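Diary > July > Thursday

Print this entry | E-mail this entry

Up at six, no coffee left. Bus to Skikholm late again, then rain, then the Auer parcel not at the desk. 39 for shipping and they cant say where it is – wonderful.

Afternoon better. Sorted odds and ends into the gray bin, finally. Kept the green dinosaur, kept the blue pouf too, no idea why, there are 2 more in the closet. The speckled thing stays as well. Rest of the shelf can wait till the weekend.

Must ring Kolach before they close. And buy coffe!!
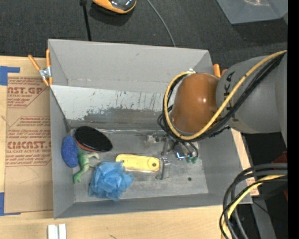

Gray bin on the table – dinosaur, pouf, the yellow thing.

Soup for dinner, ate standing up. Bed by ten if I'm lucky.

Contact | Copyright | Back to top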